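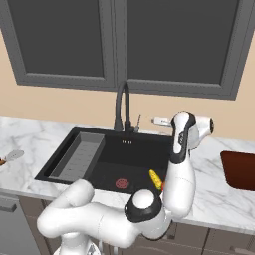
Sink Cell, Nirier Arm - Setup and Clearance Checklist
Site: Drivbridge, model Szczepańska
Checked by: Weronika Sadowski
Reviewed by: Eugeniusz Wieczorek
Date: Tue 29 January

Use this list after any change to the arm base, the sink model or the counter layout. Mark each item OK, NOT OK or N/A. An item marked NOT OK holds the cell until the reviewer clears it.

1. Base and mounting

1.1 Base position matches the layout file. OK
1.2 Base frame and counter frame share the same origin. OK
Comment: Origin had been moved in the last layout revision. Put back before the check.
1.3 No contact between base and lower cabinet fronts at rest. OK
1.4 Drawer and door handles included in the collision set. NOT OK
Comment: The drawer handle nearest the base has no collision shape. Add it. Until then keep the elbow limit as set under 2.2.

2. Joints and limits

2.1 Joint limits loaded from the current Plekine file. OK
2.2 Elbow soft limit set for work over the counter edge. OK
2.3 Wrist travel checked both ways at low speed. OK
Comment: Fault 203 came up once during the first pass and did not come back after the controller was restarted. Logged.
2.4 Home pose reached from every saved pose without a stop. OK
Comment: The move from pose 8 to home is slow. Acceptable.

3. Clearance at the sink 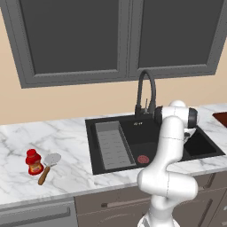
Wrist clearance is checked with the arm stopped, first by the distance readout and then by eye from the front camera. The readout takes the closest pair of surfaces, so read which pair it names before writing down the value. With the gripper over the right side of the sink, the pair to watch is the black wrist collar and the faucet spout, which nearly touch. Approach this pose from the right only.

3.1 Wrist to spout, gripper over right side. NOT OK
Comment: No contact reported, but the margin is too small for a path with any sideways move. Shift the approach point and repeat. - W.S.
Reply: Agreed. Do not shrink the collision shape of the faucet to get a pass. - E.W.
3.2 Gripper to sink rim on a straight descent. OK
3.3 Rack insert seated and fixed in the model. OK
3.4 Drain strainer included in the collision set. OK

4. Stop functions

4.1 Stop command halts all joints. OK
4.2 Restart needs a manual reset. OK
4.3 Contact limit trips on a test block. OK
Comment: Tripped on 2 of 2 tries. Run 1302 in the log.

5. Open items

1.4 Handle collision shape - Sadowski
3.1 New approach point - Sadowski, then review by Wieczorek

Cell status: HOLD. Next full check in February, or sooner if the layout file changes.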